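Tuesday is restock day, so I got in at 7 and did the skin care shelf before anything else. It had been a mess since the weekend. People pick up a tube, read the back and set it down wherever their hand happens to be.

I pulled everything out first and wiped the metal with a damp rag. Then the clear trays, which show every fingerprint. Delphine Ambrose had left me 2 cartons by the stockroom door, and I opened both so I wouldn't have to walk back.

The chamomile tubes go in cap down, packed close so they hold each other up. If you leave a gap they start to lean, and by noon the whole row is crooked. I do them in pairs, one in each hand, holding on to the crimped end.
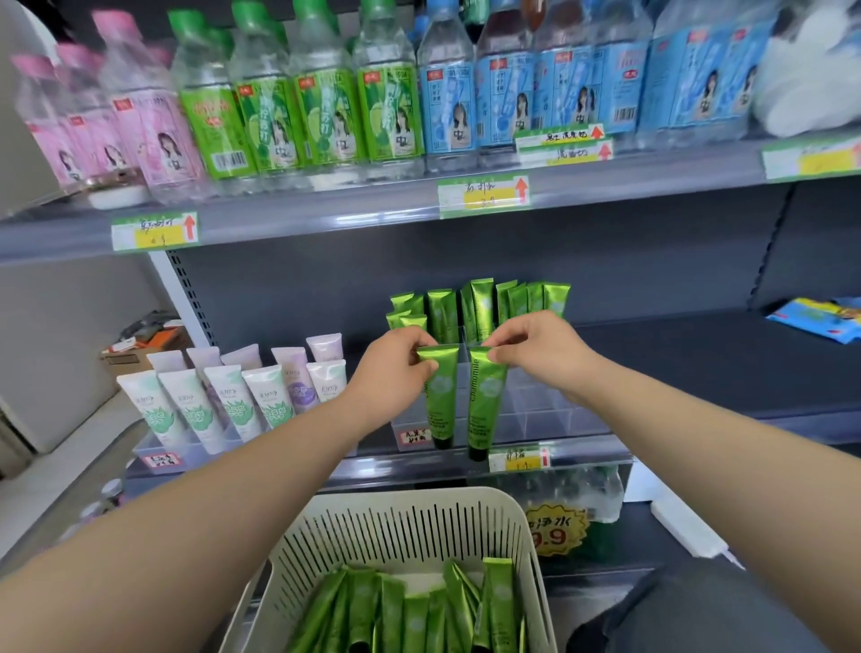
Old stock comes forward and new stock goes in behind it. I check the dates while I'm at it - 5 tubes went in the markdown bin this time, all from the same carton.

The cleansers took longer. They come in different colors and I still haven't settled on an order for them. Hollis Sorensen wants them grouped by scent. I think color is easier to keep up.

Price tags are next. A few of the handwritten ones are getting hard to read, and I need a new red marker before I can redo them.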